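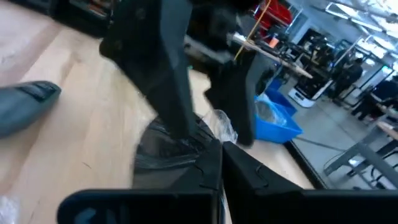 Is the boiler meant to lose pressure between top-ups?
Not at that rate. A sealed system should hold for months. If you're going back to the filling loop every few days there's water leaving somewhere, or the expansion vessel's flat.

Ticket: heating, ground floor and offices, Girnell building, Jatley
Opened by: Khrystyna-Mariia Zakharchenko
Status: open, parts awaited

Original report

Pressure dropping again. Gauge reads fine after filling, next morning it's near the bottom of the green, day after that it's in the red and boiler locks out. Reset works once topped up. Hot taps OK while it's running. Radiator in the back office cold at the top, gurgles. Fault code on the display is 36, then it goes to 4 if you leave it.

Had this in the winter as well but it stopped on its own, or we stopped noticing. Nothing dripping that I can find. Carpet by the stairs feels normal.

Log

Entry 1. Looked up the codes in the Rundton manual (the paper one, in the drawer under the kettle). 36 is low water pressure, 4 is ignition lockout. So the second follows from the first, pretty sure. Ignore 4 for now.

Entry 2. Topped up to 1.2 cold. Closed both valves on the filling loop, checked they were really closed, took the hose off and capped the ends. Wanted to rule out the loop letting by. Bled back office radiator, lots of air, then water. Topped up again after.

Entry 3. Morning reading 0.9. So it's not the loop. Walked every radiator with a bit of kitchen roll round the valve tails. All dry exept the one in the corridor by the noticeboard, lockshield side, faint brown mark on the paper. Nipped up the nut a quarter turn. Green crust on the threads so that's been weeping a while.

Entry 4. Held at 0.9 overnight with heating off. Thought that was it. Switched heating on, flow temp set to 60, pressure shot up to nearly 3 within the hour, then dropped to 0.6 once cold. That's a lot of swing. The corridor valve was a leak, but not the main one.

Entry 5. Went outside and looked at the discharge pipe, the copper one that pokes through the wall by the bins. Tied a freezer bag over the end with an elastic band. Heating on for an hour. Bag had water in it. So relief valve is lifting when hot, which explains where the water's going.

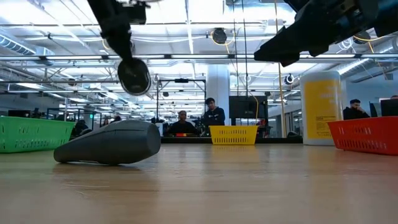

Petro Mykhailiuk: that's your expansion vessel, not the relief valve. Same thing on ours at the Semeniuk unit. The vessel loses its air charge, water has nowhere to go when it heats up, gauge climbs, relief valve opens and dumps it. We swapped the relief valve first like idiots and it did the same thing two days later. Check the Schrader valve on the vessel. If water comes out of it the diaphragm's split and you need a new one. If it's just flat you can pump it up with a car foot pump, but drain the boiler side to zero first or the reading means nothing.

Entry 6. Done as Petro says. Boiler off, isolated, let it cool, drained down to 0 at the drain cock into a bucket. Pressed the pin on the Schrader. Small hiss then a spit of black water. Tried again, more water. Bugger.

Entry 7. Rang the engineer who does our service, left message. Rang again, got through. He agrees diaphragm has gone. Says the original is behind the boiler and means taking the whole thing off the wall, but he can fit an external one on the return pipe instead, cheaper and easier to get at. Also wants to change the relief valve while he's there, they often don't seat properly once they've been lifting. Makes sense. Quote is 92 for the vessel, relief valve and labour to be added, he'll email it.

Entry 8. Quote recieved and approved. Vessel on order. May 20, 2023 is when the supplier says it leaves the warehouse, fitting to follow, he'll confirm.

Workaround till then

Heating off. Hot water only. Pressure kept at 1.0 cold, no higher. One person tops up, please, and writes the reading on the sheet taped to the cupboard door. We had 2 people doing it last week and it ended up well over.
Do not leave the filling loop connected.
If 36 comes up, top up and reset. If 4 comes up on its own with the pressure OK, stop and ring me.

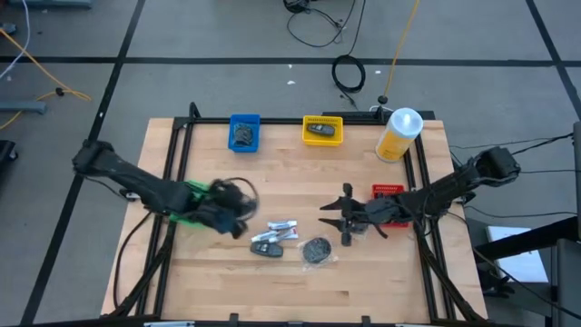

Can we put leak sealer in and skip the new vessel?
Sealer won't help with this one. It's for tiny weeps in pipework and joints, and it can't mend a split diaphragm. The engineer would rather it stayed out of the system anyway.

Still to do

Inhibitor after refill, system's been topped up so often it must be mostly tap water by now.
Replace corridor lockshield, not just nip it. Ask for it on the same visit.
Rebleed back office, then upstairs.
Check pressure hot and cold for a week after fitting. Leave ticket open into June, close if it holds.

KMZ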